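henurex-pink-handover

README for the two-arm pink piece set. Read this before you train on anything. Maintained by Gintarė Liepiņa, with Lutz Teuber on the recording code. Still moving, so check the changelog at the bottom.

What's in it

Teleoperated episodes, two arms, one pink piece between them. 143 episodes kept. 40 more in the rejected folder, don't mix them in unless you want failures on purpose (some people do, fine).

Each episode has:
- joint positions and gripper opening, both arms, measured
- joint targets, both arms, what the operator asked for
- video from the fixed view and the wrist views
- one line of task text
- a success flag, set by hand afterwards

Measured and target are NOT the same column. First loader we wrote mixed them up and the policy learned to sit still. Use target as the action.

Setup

Both arms on the one rail at the front, white tile floor with the dark grid, patterned panels on the walls. The panels stay up for the whole set. We wanted a background with some clutter in it so the policy doesn't lean on a blank wall, and so that a model which only works against our wallpaper gets found out early when you move it. 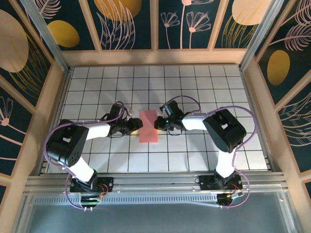 Start poses vary. Operators were told to park the arms anywhere comfortable and go, no homing between episodes. This hurts the first second of most runs. If your policy jitters at the start, trim the idle part, there's a flag for it in the loader (trim_idle, off by default).

Piece starts either lying on the tiles or standing up. The start_state field says flat or upright. It is split unevenly, flat is more common, upright falls over and people get bored of resetting it. Weight your sampling if you care.

Task text

Two prompts, thats all:
- pick up the pink piece with the left arm and pass it to the right
- pick up the pink piece with the right arm and pass it to the left

Same wording every time. Paraphrases are on the todo list. Don't expect language generalization out of this, there is none to be had.

How it was recorded

Operators: Montserrat Barajas, Anderson Guimarães, Viola Messina. Operator id is in the metadata as op_a, op_b, op_c, not in that order. Styles differ a lot. op_b is quick and closes the gripper early, op_c waits. You can see it in the gripper plots without even labeling them.

Resets by hand. Episode ends when the operator hits the pedal, so there's a tail of nothing on many of them. Same trim flag handles it.

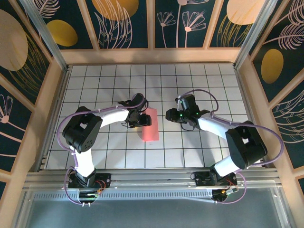
Montserrat Barajas asked that we say something about the pedal: it double-fires, and when it does you get an empty episode right after a good one. She deleted the ones she caught. The check script looks for anything suspiciously short and prints the index, please run it and tell us if one got through.

What counts as success

Receiving gripper holds the piece, giving gripper is open and clear, piece not touching the floor. Drop and re-grasp inside the same episode still counts, but has_regrasp is set to true. Filter those out if you want clean demos. We left them in for the recovery behavior, the Janddale baseline got better with them, and it got worse at being fast.

Anything where the piece went out of reach is in rejected.

Wrist views

The most useful streams and also the messiest. Exposure is left on auto. When the gripper comes close to the piece the color shifts, pink goes nearly white in places. Don't train on a color threshold, it will break.

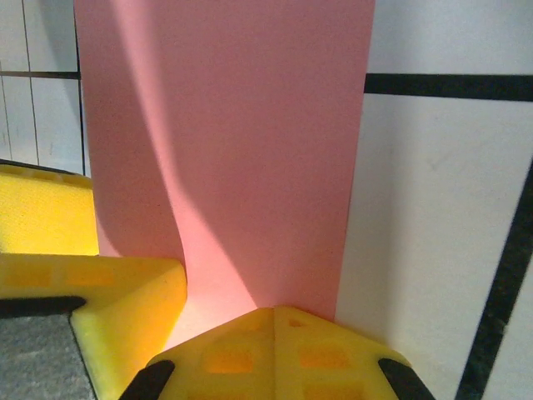 Wrist frames are stamped on arrival at the host and not at capture. There is lag and it is not constant. The loader lines things up by nearest timestamp, good enough for the policies we tried. If you need better than that this is the wrong set.

Left and right wrist keys were swapped in the first upload. Fixed in the current one. If you pulled before April, pull again, do not patch it yourself, Lutz already had to untangle one half-patched copy from Fledham.

Known problems

- auto exposure, see above
- pedal double-fire, see above
- marks on the tiles, we didn't wipe between episodes, so a model could use them as landmarks
- one piece shape, one color
- fixed view was bumped at least once, extrinsics are approximate, dont use them for anything metric
- gripper opening isn't zeroed the same on both arms
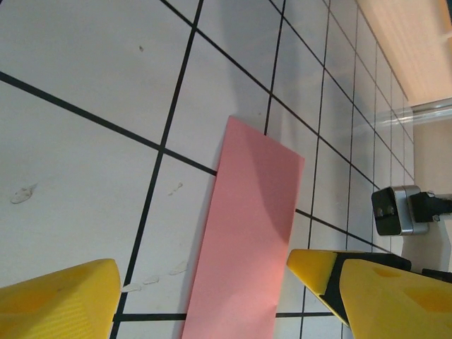 Wrist view, piece flat on the tiles between the yellow fingers.

Not for

Force or contact work, there's no force channel. Benchmarks against other labs either, too small and too much ours.

Changelog

v2: wrist keys fixed, has_regrasp added, rejected folder split out
v1: first upload, Bianchini internal only

Todo: prompt paraphrases, a second piece, lock the exposure, replace that pedal. Problems go to Gintarė, loader bugs to Lutz. Include the episode index or we can't find it.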